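Toft laundry swap is back on, and I'm in!

25/03/2021

Good news if you missed the bedding swap last August (I did, and I sulked for a week). Flarnance is bringing it back to the old Toft library, and this time you can trade up to 9 items per household. Sheets, blankets, pillowcases, all fine. Pillows are still a no, sorry!

I dropped by the Flarnance desk this morning and they told me 100 households have signed up already, mostly from the Nororwood side of town. Fitted sheets go fast, so write the size on a scrap of paper and pin it to a corner. Wash everything first, please. Doors open at 9 and I plan to be there early with my greens, which I'm hoping to trade for something stripy. 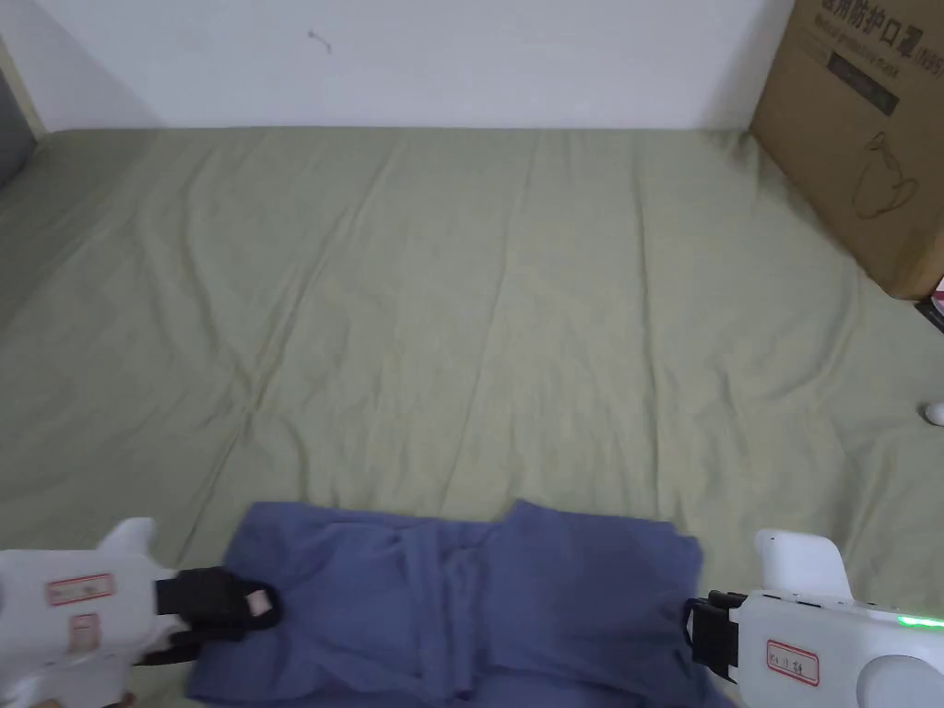
More from Toft

Wedance opens sign-ups for beginner classes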